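Fakthorpe Harriers Newsletter - July

Course and Timing Notes for the Fall Cross Country Season

The Drornberg course has been remeasured and the scoring sheets have been revised. The notes below apply to all home meets this season and replace the sheet that was handed out last year. Coaches from visiting schools will get the same text with their entry forms.
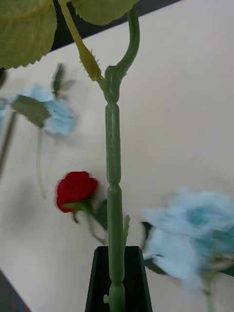
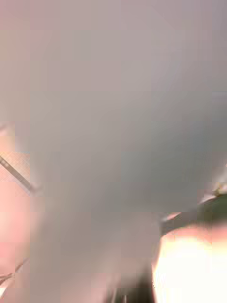
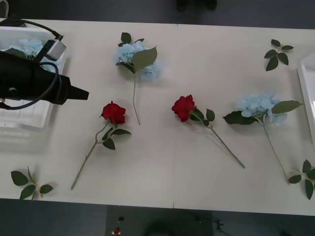

The course length was checked by steel tape on the flat sections and by calibrated wheel everywhere else. Each section was measured twice along the shortest path a runner can legally take, and the lower of the two readings was used. The old sheet gave the inner loop as 1,553 meters. That figure was taken down the middle of the path, so it overstated what a runner on the inside line had to cover. Stakes on the three left-hand bends have now been moved out until the shortest legal path matches the published number. The inner loop is therefore still listed at 1,553 meters, and this time the figure holds on the line people run.

The outer loop is 1,996 meters. It leaves the inner loop at the gate behind the pump house, follows the fence line up the hill, and rejoins on the far side of the creek crossing. Nothing has changed on the hill itself. The crossing has been widened on the downstream side so that two runners can go through next to each other without stepping off the boards.

Junior races run the inner loop twice. Open and varsity races run one inner loop followed by two outer loops. The start straight and the finish chute are added to these and are measured separately, and the full distance for each race will be printed on the meet program. Runners who keep training logs should take the distance from the program. Watch readings under the trees at the top of the hill have come out both long and short, and they can't be used to dispute a published distance.

Start line

The start line is marked in white and is split into boxes, 12 in all. Box assignments are drawn before each meet and posted at the check-in table. A team may place no more than two runners on the front row of its box, with the rest lined up behind them. The straight runs a little downhill for its full length and narrows only after the first flag pair. If a runner goes down before that flag pair because of contact, the starter will recall the field with a second shot. After the flag pair there is no recall.

Teams that want to run strides on the straight should do so before the ten-minute call. After that call the straight is closed in both directions until the start.

Flags and markings

Red flags mean a left turn, yellow flags mean a right turn, and blue flags mean straight ahead. Runners pass red flags on their own left side and yellow flags on their own right side. A runner who cuts inside a flag has to go back and round it before continuing. If the runner doesn't go back, the course marshal at that point reports the bib number and the referee decides. There were four such reports last season, all of them at the bend after the creek, and three ended in disqualification. An extra red flag has been added there and the rope on the inside has been extended to the second tree.

Distance signs stand at every 1,000 meters of the varsity course. They are set for the varsity route only, and junior runners should ignore them. A separate clock will be placed at the end of the first inner loop for the junior races.

Timing

Nukex shoe tags will be used at all home meets. Each runner gets one tag, which goes on the left shoe, laced flat under the top two crossings. Tags on ankle bands read late on the test mats and should be avoided. The finish has two mats, a main and a backup, set one stride apart. The recorded time is taken from the main mat. The backup is consulted only if the main mat has no reading for that bib.

Places in a close finish are decided by the torso and not by the shoe, so the tag order is provisional until the finish judge has gone through the line camera record. For runners within three tenths of a second of each other, the judge's order stands even where it differs from the tag order. Results posted at the tent carry the letter P until this check is done. Please don't copy P results into school reports.

Tags are handed back at the end of the chute. A team that leaves with tags will be billed for them with its next entry fee.

Scoring

Five runners score and two displace, as before. Teams with fewer than five finishers are not scored, and their runners are removed before team places are worked out. They keep their individual places. Ties between teams are settled by the sixth runner. If only one of the tied teams has a sixth finisher, that team is placed ahead. If neither has one, the scoring runners are compared in order, first against first and so on, and the team that wins the larger number of these comparisons is placed ahead.

Hemant Rajput is the referee for the home meets. Protests about conduct or course cutting must reach him in writing within thirty minutes of the posting of provisional results. Protests about a time or a place go to the timing tent first - most are settled there by looking up the bib.

Course preview

The Drornberg course is open for preview runs on practice days from four in the afternoon. Spikes are fine on the grass loops but must come off for the gravel between the parking area and the start. The lower gate sticks and should be lifted a little before it is pushed. Anyone arriving from the Nishad road should use the upper lot, as the lower one is kept clear for buses.

Entries for the first home meet close at noon three days before the race. Late changes of names within a team are accepted at check-in up to one hour before the start.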